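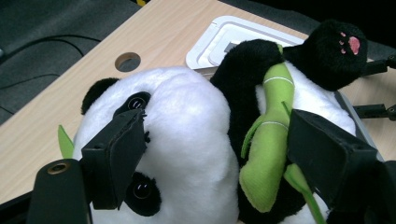

Demonstrating for Walta means picking things up with a pair of hand-held grippers, putting them where the task sheet says, and doing it again until lunch. The recordings go to a robot, which is supposed to learn from them. A good part of the craft is deciding where two flat fingers should go on an object that was designed to be hugged. On a plush panda holding a stalk of bamboo, one finger can end up between the eyes and the other across the stalk, and a grip like that is fine if the toy moves as one piece. The questions below are the ones new demonstrators at Lelcombe ask most, plus a couple we wish they'd ask sooner.

Do I need to know anything about robots?

No. Several of our best demonstrators came from kitchens and alterations shops. People who do know about robots tend to move the way they think a robot would like, and we then spend a week getting them to stop.

How long is a shift?

4 hours on the grippers, with a break in the middle that you are expected to take. Remote-control shifts are shorter. Your wrists will tell you why on the first day and your shoulders on the second.

What's the difference between Walta and Cheema?

Walta is the hand-held work. You stand at the table, hold a gripper in each hand, and do the task yourself. Cheema is remote control: you sit at a desk with two handles and a robot arm does the task at the other end, slightly later than you wanted it to. Everyone starts on Walta. You can ask to be trained on Cheema after nine full shifts, and most people who do so ask to come back and visit Walta now and then.

Why can't I just use my fingers?

Fingers are too good. You can find the edge of a thing by feel, roll it, let it slide a bit and catch it again. The robot has two pads that open and close. If you'd need a thumb to do it, find another way, and if there isn't another way, write that on the task sheet so we can argue with whoever wrote the task.

How fast should I go?

As fast as you would if somebody were watching and you didn't much care. Hurried demonstrations have a lot of bouncing in them. Very slow ones are full of hovering, and the robot will learn to hover. We once trained a policy on a batch from a careful Thursday crew and it spent most of every trial thinking it over above the table.

What do I do when I drop something?

Keep going. Pick it up with the grippers from wherever it landed on the table and finish the task. A recording with a drop and a clean recovery is worth more to us than a perfect one, up to a point. If it goes on the floor, end the recording, mark it "floor" in Clakament, and start over. Please don't kick it back into reach. We can tell.

Which hand does what?

Either, unless the sheet says so. For container tasks, it's common for one hand to do the placing while the other waits off to the side, and the waiting hand causes more trouble than you'd expect. Park it near the corner of the table and leave it there. Don't wave it about, tap with it, or conduct. 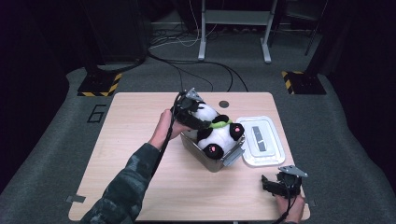 Left hand on the panda's head, right hand parked at the corner. The lid is on the table to the right of the container.

Does the soft toy have to go in face up?

Only if the task sheet says "face up." Otherwise any position counts, provided all of it fits below the rim when there's a lid to go on. Feet are the usual problem. Press on the body or the head with closed jaws and give it a second before you let go, as plush has opinions and springs back. Mashing is allowed. Stabbing is not.

What if the lid won't close?

Lift it off, fix whatever is sticking up, and try again within the same recording. Don't lean your forearm on it. The robot has no forearm in the sense you're thinking of.

Can I move the container to where it's easier to reach?

No, and this is the one we repeat until people are sick of us. Containers and lids get placed at odd angles on purpose. If everything sits square to the table edge, we get a robot that works beautifully as long as the world is square to the table edge. Set things out a little differently each time. When you catch yourself making a tidy row, mess it up.

The cable keeps catching on my sleeve.

Run it down the inside of your forearm and let it hang off the front edge of the table. Snug sleeves help. Any color or pattern is fine, so long as there's nothing dangling from the cuff.

How do I start and stop a recording?

Squeeze both grippers twice and wait for the tone. Same again to stop. If you hear two tones, it stopped and started, and you now own a very short film of nothing. Delete it in Clakament before the end of the shift, while you still remember which one it was.

There's fluff on the finger pads. Does it matter?

A few fibers, no. A visible beard, yes. Wipe the pads with the dry cloth at each break. Don't use the alcohol wipes on them; those are for the handles, and the pads go shiny and lose their grip. Ask whoever did the steel spoon task in January.

How many of my recordings get used?

The last full batch of the packing task had 1,349 recordings in it after review. Rejected ones come back to you in Clakament with a reason code, and the most common code is "waiting hand." See above.

Will I get to see the robot do my task?

Yes, evaluation runs are open to demonstrators and the schedule is on the door. Come with modest hopes. It can be odd to watch: people recognize their own habits, including the small pointless wrist turn they'd sworn they never did.

I've named the panda.

Everybody has. Use the object name on the task sheet when you write notes, please, or the search in Clakament stops working.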